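Property Listings Coordinator (part-time, fixed term to February)
Skallden Property Research
Posted Aug 21, 2024

We track what homes sell for, what they rent for, and how long they sit there with a sign out front while the owners insist the market will come to its senses. We then put all of it into a quarterly bulletin called the Malard Report, which is read by lenders, a few councils and a surprising number of people who have already bought and would like to be told they did well.

We need someone to look after the listings side until the end of February. Hours are 15 a week, worked mostly when you like, except in the week before the bulletin closes, when you'll work them when we like.

What you would be doing

Each week you'll go through new and withdrawn listings in 13 suburbs and match them against our own records. Agents have a gift for relisting a stale property as a fresh one, with a new headline and the same kitchen. You'll learn to spot it. Anything on the market longer than 90 days gets flagged, and you'll ring the agency to find out whether it has sold, been pulled or simply been forgotten. Some agencies are lovely on the phone. You'll develop favourites.

You'll also keep our database, Kulon, in working order. Kulon is older than we'd like and has firm views on apostrophes. Training is provided over your first four shifts.

What we're after

Someone who has worked in real estate, conveyancing, valuations or a property management office, and who left with their sense of humour. Decent spreadsheet skills. A phone manner that survives being put on hold. You don't need a degree, and you don't need to own a home, which would rule out most of the team.

A driver's licence is useful – every so often we send somebody out to check whether a "sun-drenched courtyard" exists.
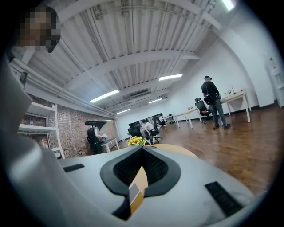
The Skallden listings desk

Pay and the rest of it

The role is paid hourly at the same rate as our permanent coordinators, with super on top. You can work from home for all but one shift a fortnight. The office is above the Sun Arcade, up two flights of stairs, and there is a lift that we don't recommend.

How to apply

Send a resume and one page telling us about the worst property listing you've ever read and what you think the place was really worth. Please don't send a cover letter about your passion for data. We'll reply to everyone, including the people we turn down, and interviews will be held by phone. If you have questions about hours or access, put them at the top of your email and we'll answer those first.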